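I keep hearing that our planner should learn to be more careful, and I'd like to say a kind word for the other half of the stack. When Caroline Temba and I went back through 120 failed rollouts in Rilix one Monday, we kept finding plans that were perfectly sensible for the world the perception code had handed them (I felt rather sorry for the poor planner by the end!). A shadow had been taken for an edge, or a handle for a solid lump, and off the arm went. So please, before anyone spends another 14 weeks tuning costs, let's make our renders messier and look at them ourselves, one by one, with a cup of coffee and some patience.

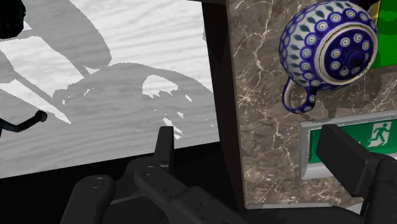 Simulated view with jagged shadows on gray wood grain, and a patterned teapot on brown marble.

Wekesa Chege thinks I'm too soft on planners, and we're still arguing about it.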